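**Relatório de projeto – Arrumação de brinquedos de mesa em contexto pré-escolar**
Aluno: Henrique Torres
Data de entrega: 2023-05-15

## 1. Enquadramento

O presente relatório incide sobre a arrumação de brinquedos de peças soltas em recipientes redondos, tema escolhido em dezembro no âmbito da unidade curricular de Projeto. O trabalho partiu de uma dificuldade referida pelas educadoras do jardim de infância Ernimgate: as peças pequenas regressam à prateleira fora do recipiente a que pertencem, e o conjunto deixa de servir para as atividades de classificação por cor.

## 2. Material e superfície de trabalho

Utilizou-se um conjunto de legumes de brincar guardado em recipiente próprio, com rótulo impresso, e um disco verde-lima em forma de anel. A observação decorreu sobre uma mesa de madeira clara, à qual não se aplicou toalha nem base.
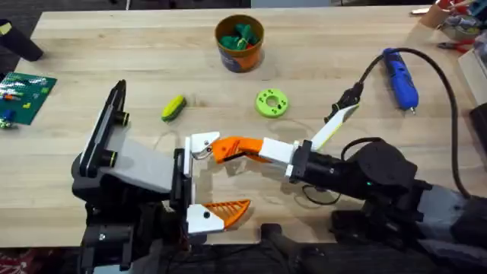

*Figura 1 – Recipiente redondo com peças verdes e vermelhas acima do rebordo; à direita, o disco verde-lima.*

Cada ensaio teve a duração de 35 minutos. Foram comparados 2 modos de arrumação: no recipiente de origem e em sacos de juta da marca Jutemix. As etiquetas dos sacos foram escritas com marcadores Markero, de ponta grossa.

## 3. Observações

O rótulo "Bushel of Veggies" revelou-se útil para as educadoras, mas pouco relevante para as crianças que ainda não leem. Estas orientaram-se sobretudo pela cor das peças. Quando o recipiente fica cheio até acima do rebordo, a tampa deixa de ser opção e o transporte exige as duas mãos.
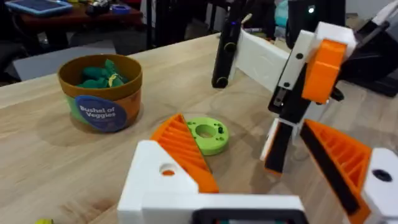 O disco levantou uma questão de outra natureza. Por ser plano, não ocupa muito espaço, mas também não se associa de imediato a nenhum conjunto – nos ensaios com sacos, ficou por arrumar em 3 ocasiões. Propõe-se que lhe seja atribuído um lugar fixo na prateleira, assinalado com a mesma cor.

Quanto à mesa, o tampo claro facilita a procura de peças escuras. As peças amarelas distinguem-se pior, sobretudo ao fim da tarde.

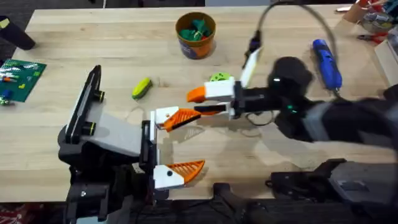 *Figura 2 – Tampo da mesa de madeira clara, com veio visível e marcas ligeiras.*

## 4. Trabalho a desenvolver

Prevê-se repetir os ensaios com um tabuleiro Trình de rebordo baixo, colocado entre a mesa e a prateleira. As fichas de registo ficam arquivadas na pasta 2420 da biblioteca escolar, onde podem ser consultadas mediante pedido ao docente orientador.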